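Pest Inspection Checklist with Comments
Guest house, Brustura — pre-season walk-through
Inspector: Hafþór Hafstein
Present for the owner: Orvokki Ruotsalainen
Follow-up due: October

Marks used: OK, Watch, Action. Comments are mine unless initials are given. Floor area covered is 1,277 square feet, not counting the crawl space.

1. Outside walls and foundation

1.1 Gaps at pipe entries — Action
The water line on the north wall has a gap wide enough for a mouse. Old foam has been chewed on one side. Pack with copper mesh and seal over it. Foam alone will not hold.

1.2 Weep holes — OK
Screens in place on all of them.

1.3 Plants touching siding — Watch
The shrub by the back step is against the wall again. It was trimmed at the last visit. Cut back to leave 27 inches clear.

1.4 Firewood and debris — Action
Wood stacked directly on soil against the garage. Move it away from the building and put it on a rack. Carpenter ant frass in the bottom layer, no live ants seen.

1.5 Door sweeps — Action
Front door fine. Side door shows daylight at the latch corner. O.R. says the sweep was ordered from Boltlow and she will fit it herself.

2. Kitchen and dining area

2.1 Under and behind the stove — Watch
Grease on the floor at the left side. No droppings. German cockroach monitors empty after two weeks.

2.2 Dry goods — Action
Indian meal moth larvae in an open bag of bird seed on the pantry shelf. Bag thrown out during the visit. Flour and rice were in sealed tubs and looked clean. Wipe the shelf and the screw holes, then hang a pheromone trap.

2.3 Table and linens — OK
Crumbs are cleared after meals and cloths are shaken outdoors. Cleaning cloths should be hung to dry and not left folded in the sink cabinet, where silverfish were found last year.

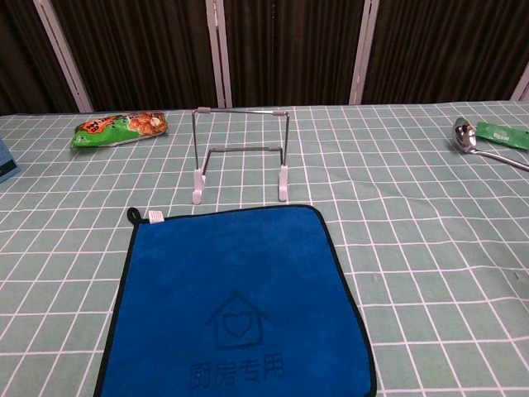

2.4 Sink cabinet — Watch
Slow drip at the trap. Board is soft at the back. Get the drip fixed before the monitor is put back, as a damp glue board is no use to anyone.

2.5 Trash and recycling — OK
Lids close. Bottles are rinsed. The outdoor can was moved away from the door as asked.

3. Bedrooms

3.1 Mattress seams and piping — OK
All mattresses lifted and checked on both sides with a flashlight. No live bedbugs, cast skins or spotting.

3.2 Headboards — Watch
Room 4 has a headboard fixed to the wall with screws that have been painted over, so I could not see behind it. Interceptor cups placed under the bed legs. Please loosen the screws before the next visit.

3.3 Luggage racks — Action
Two rooms have none and guests are putting bags on the beds. Metal racks are best. Keep them away from the wall.

3.4 Drapes and hems — OK
Hems checked by hand. Carpet beetle larva skins in one hem in the upstairs hall, old and dry. Vacuum the hem and the baseboard under it.

3.5 Staff reporting — Watch
Minttu Saarinen cleans the rooms and knows what spotting looks like. The weekend cleaner has not been shown. Leave the photo card in the linen closet.

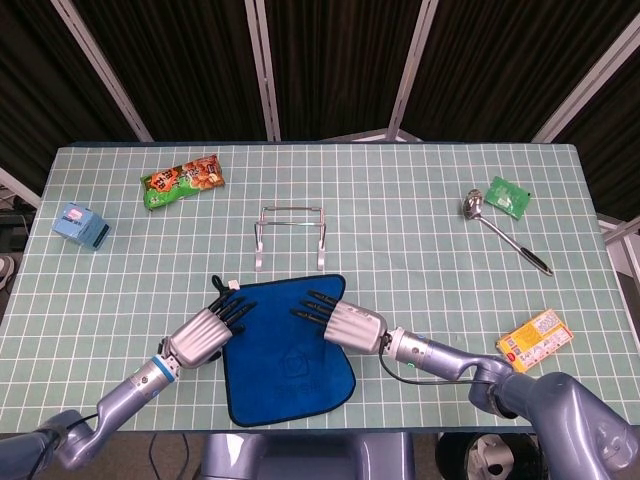
4. Attic and crawl space

4.1 Attic vents — Action
Screen torn at the east gable. Wasp nest behind it, inactive. Take the nest down and staple new hardware cloth over the opening.

4.2 Insulation — Watch
Mouse runs along the eave on the east side. Droppings look old. Snap traps set in pairs, to be checked weekly.

4.3 Crawl space — OK
Vapor barrier is flat and complete. No termite tubes on the piers. One corner could not be reached past the ductwork.

5. Products and records

5.1 Bait stations — OK
Locked, anchored and labeled. Station map updated by Lindiwe Le Roux.

5.2 Storage — Action
A half-used can of household ant spray was on the shelf with the paper towels. Move it to the locked cabinet. Please stop spraying near the ant baits — it keeps the ants from feeding on them.

5.3 Logbook — Watch
Last two service slips missing. Minttu Karppinen at the office will send copies.

Sign-off: Action items in sections 1 and 2 to be closed before the first guests arrive. Side door and north wall pipe come first. Call the office if anything turns up in the cups in Room 4, and leave the bed where it is until I get there.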